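Notes pour la causerie « Garder sa levure », version longue

Bonjour à tous, merci d'être restés après la pause café. (Attendre que le fond de la salle soit assis. Boire un coup d'eau.)

Je travaille chez Grarkance, une petite brasserie avec une cuve de 200 litres, un fermenteur qui siffle et un évier trop bas pour mon dos. Je vais vous parler de levure, et surtout de ce qu'on fait de celle qui reste au fond une fois la bière soutirée. Pendant longtemps, moi, je la jetais. Brassin terminé, vanne ouverte, tout à l'égout, et je rachetais des sachets pour le suivant. C'est confortable, je ne critique pas ceux qui continuent! Mais un jour j'ai repris mes factures et j'ai compris que je payais très cher pour verser de la crème beige dans une grille.

Premier point, le vocabulaire, parce qu'on se mélange vite. Réensemencer, c'est remettre dans un moût frais la levure récoltée sur une bière précédente. Chaque passage compte pour une génération. La levure qui sort du sachet ou du flacon du labo, je l'appelle génération zéro, d'autres l'appellent un, ce n'est pas grave du moment que tout le monde dans la brasserie compte pareil. Chez nous on a eu deux systèmes en parallèle pendant tout un printemps et les étiquettes étaient un poème.

Notre souche, on l'appelle Stalach. C'est le nom du hameau où j'ai brassé mes premières bières, rien de scientifique. Une haute fermentation assez classique, un peu de fruit, un peu de poivre quand elle a chaud, et qui floculait très bien au départ. Retenez ce « au départ », j'y reviens.
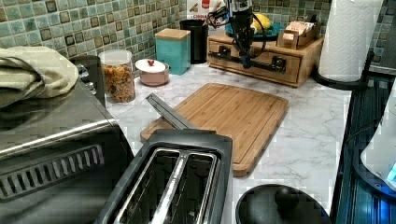
Selon Yhon Rengifo, on devrait s'arrêter bien avant la huitième génération, et de toute façon le chiffre ne veut rien dire si l'on ne goûte pas la bière de laquelle on récolte. Il me l'a écrit après la première version de cette causerie, en ajoutant que j'avais l'air de vendre une recette. Il a raison sur la dégustation. Sur le chiffre, on discute encore.

Chez Grarkance on va donc jusqu'à 8, et c'est un plafond. Il nous arrive de couper à cinq, on est déjà tombés à trois l'été où la chambre froide a lâché. (Raconter la chambre froide seulement si les gens rient jusque-là, sinon passer.)

La récolte, maintenant. Fermenteur conique, refroidissement, on attend que ça tombe. Le premier jet qui sort de la vanne, je le laisse partir, il est plein de trub et de cellules fatiguées. Ensuite vient une couche plus claire, plus crémeuse, et c'est elle que je veux. Puis ça redevient liquide et on s'arrête. Dit comme ça, c'est propre. Dans la vraie vie, les couches se mélangent, la vanne crachote, et on apprend à l'œil et au nez en salissant quelques paires de bottes.

Au nez, donc: pain frais, pomme, un peu de bière, très bien. Caoutchouc, bouillon, œuf qui insiste, poubelle. Je ne récupère jamais une levure dont l'odeur me fait hésiter. J'ai essayé une fois de me convaincre que c'était le tuyau. Ce n'était pas le tuyau.

Pour ceux qui brassent à la maison sans fermenteur conique (levez la main? je m'attends à la moitié de la salle), on peut très bien travailler au seau. On soutire la bière, on laisse un petit fond, on remue doucement et on verse le tout dans des bocaux désinfectés. Le lavage à l'eau bouillie, j'en ai fait pendant des années et j'ai arrêté. La levure se porte mieux sous sa propre bière, qui est acide et alcoolisée, que sous de l'eau plate. Je sais que c'est un sujet qui fâche dans les clubs, on en parlera au bar!

Et les couvercles, pitié, ne les serrez pas à fond. Il reste presque toujours un peu de sucre et ça continue à dégazer au frigo.
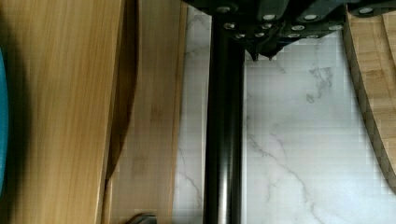
La durée de garde, ensuite, qui est la question qu'on me pose le plus. Ma règle tient sur un bout de ruban adhésif collé au frigo: 2 semaines. Au-delà, je ne jette pas d'office, mais je relance avec un petit moût léger la veille et je regarde comment ça démarre. Si le lendemain matin il ne s'est rien passé, je n'insiste pas. J'ai déjà ressuscité des bocaux bien plus vieux, par curiosité, et la bière était buvable, mais je ne miserais pas une cuve entière dessus.

Alors, combien en mettre? Le microscope, c'est l'idéal, avec une lame de comptage et un colorant pour repérer les cellules mortes. On en trouve d'occasion, le nôtre vient d'un lycée qui vidait ses placards, et l'objectif du milieu est rayé. Quand je n'ai pas le temps, je pèse. Toujours le même seau, toujours la même balance, toujours la même consistance, à peu près celle d'une pâte à crêpes. Ce n'est pas très noble mais c'est régulier, et la régularité m'a apporté beaucoup plus que la précision. Mettre trop de levure, ça arrive aussi, notez-le. On en a plein sous la main, elle est gratuite, on a la main lourde, et on sort une bière plate, sans esters, un peu triste.

(Faire passer les deux verres ici. Ne pas dire lequel est lequel.)

Le cahier. J'adore mon cahier et je vais vous embêter avec. Pour chaque récolte: la bière d'origine, la génération, la densité finale, l'odeur en trois mots, le démarrage en heures au brassin suivant. On a aussi Tenenow, notre tableur maison, baptisé comme ça par un stagiaire qui tapait trop vite, et qui sort une courbe de démarrage par génération. La courbe, c'est ce qui m'a fait voir le problème de la floculation. Vers la sixième génération, Stalach restait de plus en plus longtemps en suspension. Bien sûr! Je récoltais trop tôt, à chaque fois, donc je gardais les cellules... non pardon, je le redis dans le bon ordre, je me trompe à chaque causerie. En prenant tout ce qui tombe en premier, on favorise les cellules qui floculent vite et la souche finit par tomber avant d'avoir fini son travail. En prenant trop tard, ou tout en haut, on favorise les traînardes et la bière reste trouble. Moi je récoltais trop tard, le lendemain du soutirage, quand j'avais enfin une heure devant moi. (Bien articuler ce passage, respirer.)
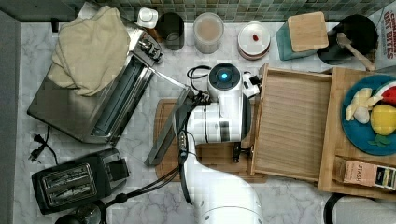 L'ordre des bières compte énormément, et c'est là qu'il faut penser son planning comme un menu. On part de la plus légère pour aller vers la plus forte. Blonde de table, puis ambrée, puis la triple, et on s'arrête après la triple. Une levure qui sort d'une bière à neuf degrés est épuisée, je la remercie et je la donne à mon voisin pour son compost. Même chose pour le houblon: après un gros houblonnage à cru, la crème est pleine de débris verts et d'huiles, elle est pénible à manipuler et je la laisse de côté. Les bières acides, évidemment, on n'en récolte rien pour une blonde. Je le dis quand même, on me l'a demandé en mai.

Côté malt, un mot sur l'Echeverri. C'est notre bière de saison, celle avec un peu de seigle, et elle nous sert de bière nourrice. Densité modeste, peu d'amertume, un moût bien aéré, un peu de zinc. Les levures en sortent en pleine forme et je cale toujours un brassin d'Echeverri quand je sens que la souche traîne. Si vous ne devez changer qu'une chose dans votre calendrier, glissez-y une petite bière douce de ce genre entre deux grosses.

Les sous, vite. La bière qui m'a convaincu, c'est une série de blondes montées d'une seule lignée, de la génération zéro jusqu'au plafond. En tout, 2 387 bouteilles sur un seul achat de levure. Les cartons de verre vide nous ont pris plus de place que la bière! Je ne vous donne pas d'économie au centime, ça dépend trop de ce que vous achetez et de votre temps de nettoyage. Car il y a du nettoyage en plus, il faut le compter, et des bocaux à stériliser, et un coin de frigo que quelqu'un voudra forcément remplir avec ses sandwichs.

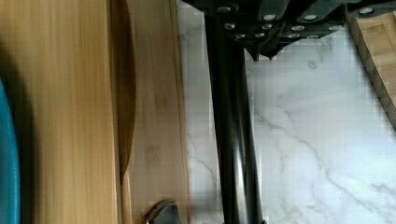
Quand est-ce que je repars de zéro, du coup? Au plafond, toujours. Au moindre goût de clou de girofle sur une bière qui ne devrait pas en avoir. Si la densité finale descend nettement plus bas que d'habitude, ce qui sent la levure sauvage à plein nez et qui peut finir en bouteilles gerbeuses, voire pire. Si le démarrage prend le double du temps noté au cahier. Et aussi quand on rentre de congés, par principe, même si le bocal a bonne mine.

Un test tout simple que je fais à chaque brassin: un petit flacon de moût prélevé avant ensemencement, fermé, posé au chaud près de la chaudière. S'il mousse au bout de trois jours alors qu'on n'y a rien mis, c'est que l'échangeur ou les tuyaux sont sales, et la levure n'y est pour rien. Ça m'a évité d'accuser Stalach à tort plus d'une fois.

(S'il reste du temps: l'histoire du bocal étiqueté « mayonnaise ». S'il n'en reste pas: questions directement.)

Pour les questions, je prends d'abord celles du seau et du bocal, ensuite celles du conique. Les deux verres de tout à l'heure, le plus trouble était la génération sept, et l'autre la génération une. Il y en a encore au frais derrière moi, servez-vous pendant qu'on discute.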